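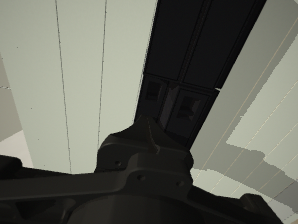

Luana Andrade reckons the judging at Waltusbridge was fine and the crowd just wanted the local to win. I was there and I had it 77-75 the other way. Rounds six and seven were close but I can't find a way to give Arruda both of them.

southpaw_mick wrote:
77-75 to who? He was the away corner on the night and half this thread has the names swapped.

ropeburn wrote:
To Bogdan. Sorry, should have said. Horațiu Bogdan by two rounds. Arruda got the nod on a split.

Luana Andrade wrote:
I didn't say the crowd wanted anything. I said the noise went up every time Bogdan threw, whether it landed or not, and that people sitting in it will score it differently from people at home. I watched the replay with the sound off and had Arruda up by a round. His jab was the only consistent punch in the fight. Bogdan was hitting gloves for most of the first half.

southpaw_mick wrote:
Sound off is the right way to do it. I had it a draw, 76-76. Didn't think either of them did enough in the seventh.

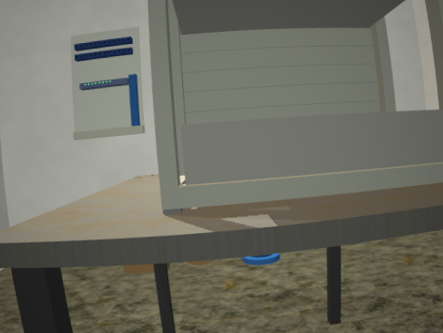 My bigger gripe is that these two were fighting over eight rounds at all. It was for a regional belt and it should have been ten. Arruda was breathing through his mouth by the end and Bogdan has always finished strong. Two more rounds and we wouldn't be arguing.

ropeburn wrote:
Agreed on the ten. The Wurkodby card in January had a ten-rounder as the third bout up, so it isn't a budget thing.

Daiane Coutinho wrote:
It is partly a budget thing. Wurkodby had 3891 through the gate and Waltusbridge had 3126, with cheaper tickets. Longer fights mean bigger purses. I'd have liked ten as well but I can see why the promoter didn't.

ropeburn wrote:
Then don't put a belt on it.

Daiane Coutinho wrote:
No argument there.

cornerstool wrote:
Did anyone get the punch numbers? The broadcast flashed them up once after the last bell and I missed it.

Luana Andrade wrote:
Arruda threw 284. I didn't write down how many landed, or Bogdan's total. It looked like Bogdan threw less but the heavier shots were his, I'll give him that.

southpaw_mick wrote:
284 over eight is nothing for a light-middle. That's 35 and a bit a round. Hard to call that controlling a fight with the jab.

Luana Andrade wrote:
It's enough if the other bloke is throwing fewer.

cornerstool wrote:
The left hook at the end of the fourth was the best punch of the night and it was Bogdan's. Arruda's legs dipped. Any judge who gave Arruda the fourth should have to explain it.

ropeburn wrote:
One of them did. It's on the scorecard photo in the results thread, posted 13/05/2022, page 9.

cornerstool wrote:
Just looked. Unbelievable. That round alone flips the card.

Luana Andrade wrote:
OK, I can't defend the fourth. I still think the right man won. Happy to see a rematch over ten if they can agree on a venue.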